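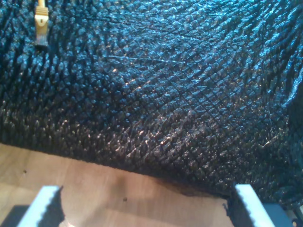
Vivovard 手作俱乐部 · 皮料与缝纫组

压纹黑料子怎么伺候:我的一点土办法

上个月组里有人问,那种黑色、亮面、压着一格一格鳞片纹的料子到底怎么弄才不糟心。我在群里回了一大串,回完发现字太多,翻都翻不回去,干脆搬到小组页面上来。以下全是我自己在家和在工作间折腾出来的,不一定是标准做法,大家挑着用吧!

先说它讨人喜欢的地方。这种菱形小凸点一排一排斜着交叉,灯一照,每个尖尖上都有一点亮,沟里还是黑的,看着特别有精神。做个收纳袋、工具卷、笔袋,哪怕手工粗一点,远看也像那么回事(我就是靠这个骗过了好几个亲戚)。麻烦也在这儿:纹路太密,灰和线头爱往沟里钻,划一道浅浅的白印子,侧着光一看清清楚楚。

【买回来先别急着剪】

我以前一拿到手就铺开画线,后来吃了亏。软的料子卷着或者叠着放久了,自己会鼓起来、塌下去,你以为铺平了,其实中间还拱着一块,剪出来两边就对不上。现在我都是到家先摊开,反面朝上,在桌上放一晚。桌子不够大就搭在浅色的旧床单上,铺在地上也行,就是要看住猫。

床单为什么要浅色的?黑料子搁在深色桌面上,边在哪儿根本看不清,换成浅底,弯的、歪的、缺一角的,一眼就看见了。灯最好从侧面打,正上方的灯照下来满眼都是亮点,晃得人眼花,什么毛病都藏住了。

【折痕】

料子最怕折死。靠边的地方如果往回折过,那一条的格子会变得乱糟糟、皱巴巴的,跟别处不一样。轻的折痕,我是用吹风机低档,隔开一个手掌的距离来回扫,扫到摸着温温的,赶紧用手掌顺平,盖一块棉布,再压两本厚书。书别挑太沉的,压太狠凸点会变扁,那就真的回不来了。

吹风机千万别贴上去!我第一次就是心急,贴着吹,结果那一小块的光泽没了,灰扑扑的,后来只好剪成包边条用掉。熨斗我劝大家也别碰,人造革遇上熨斗,十次有九次要后悔。非熨不可的话,拿边角料试,从反面来,垫厚布,最低温,点一下就抬起来。

折得太深的那种,别跟它较劲了。画样的时候绕开,或者安排到里衬、底部这些看不见的位置。我现在裁之前都会先把整块看一遍,有印子的地方在反面贴一小段纸胶带做记号,排纸样的时候心里就有数了。

【擦灰和清洁】

沟里的灰不要用湿抹布直接抹,越抹越往里走,干了以后一道一道白的。我的顺序是这样:先拿软毛刷顺着斜纹刷,一个方向刷完换另一个方向。旧的腮红刷特别好用(洗干净再用哈),牙刷也可以,要软毛的。刷完用微微潮的超细纤维布按一按,是按,别来回蹭,最后换干布再按一遍。

手印和油渍,用 300 毫升温水兑一小滴洗洁精,布蘸了拧到不滴水再擦。酒精、卸妆水、洗甲水都别上,表面那层亮皮受不了。组里柜子上那瓶 Gellow 清洁液是擦桌子的,标签上写的是台面,别拿去擦料子,上次已经有人试过了,我就不说是谁(好吧,是我)。

浅划痕嘛,说实话去不掉,只能让它不那么显眼。我会用软布沾一丁点无色的皮革护理膏,顺着纹路薄薄抹一层,等它干了再轻轻擦亮。真皮和人造革要用的东西不一样,买之前看一眼说明。抹多了会堵在沟里,白花花的,又得拿刷子一点点刷出来,我刷过一整个晚上,不想再来第二次。

【夹子比珠针好用】

这种料子扎一个洞就是一个洞,珠针拔出来,针眼永远在那儿。所以固定的时候一律用夹子!塑料的小夹子就够了,扁扁的那种最顺手,颜色挑浅一点、亮一点的,黄的、粉的都行,掉在黑料子上一下就找得到。我以前买过一盒黑夹子,别提了,夹上去自己都看不见,缝纫机差点压过去。

夹子也别一夹就是好几天。弹力太强的会在表面留两道印,尤其天热的时候。我的习惯是当天夹当天缝,缝不完就松开,换成纸胶带贴在缝份里。要是夹子口有齿,垫一小条卡纸再夹。另外夹子只夹在缝份范围里,就算真的留了印,缝完翻过去也看不着。

【画线和裁剪】

正面画什么都看不清,格子太密,线一画就断断续续的。翻到反面画,银色笔或者裁缝粉都行。两片要左右对称的,记得纸样翻个面,我到现在还会忘,忘了就多出两片左边……

裁的时候剪刀口要长,一刀送到底,少开合几次,边就不毛。用轮刀的话,底下的切割垫要平,尺子压稳,料子拱着就先别切。还有,顺着斜纹裁和横着裁,拼起来纹路方向会不一样,平时看不出来,灯下一转就露馅。讲究的话在反面画个小箭头,所有片都朝一个方向。

【缝】

普通压脚在亮面上会粘住走不动,针脚挤成一团。换特氟龙压脚最省心,没有的话,在压脚底下贴一小块纸胶带也能顶一阵,或者在料子上盖一条烘焙纸一起缝,缝完撕掉。针距放大一点,太密了等于打了一排邮票孔,一拉就开。起针收针别来回倒太多次,留长线头手工打结,藏到里面,又结实又干净。

转角的地方慢一点,手轮摇过去。厚的地方先用小木槌隔着布敲一敲,敲反面的缝份,别敲正面的花纹。

【收起来】

最后说收纳,这个问的人最多。不要叠,卷起来,正面朝外,里面包一根硬纸筒(买包装纸剩下的那种正好)。外面裹一层旧枕套,透气又挡灰。不要用保鲜膜裹,亮面贴着塑料膜放久了会粘,二月份我在 Bridport 那边的小仓库翻出来一卷,撕膜的时候那个声音,听得我心都碎了。

小块的边角料平放在文件盒里,一张料子隔一张白纸。标签写在纸上,别直接往料子上贴。不干胶的胶印钻进沟里,神仙也抠不出来。

工作间 Tambunan 柜子的下层现在空出来放卷料,长度不超过柜门的都可以放,竖着靠墙会弯腰,请横着放。自己的卷外面挂个名牌,用绳子系,免得拿错。

还有谁知道怎么去掉胶印的,拜托在页面底下留个言!我手上还有一块等着救呢。

皮料与缝纫组 2025年4月12日更新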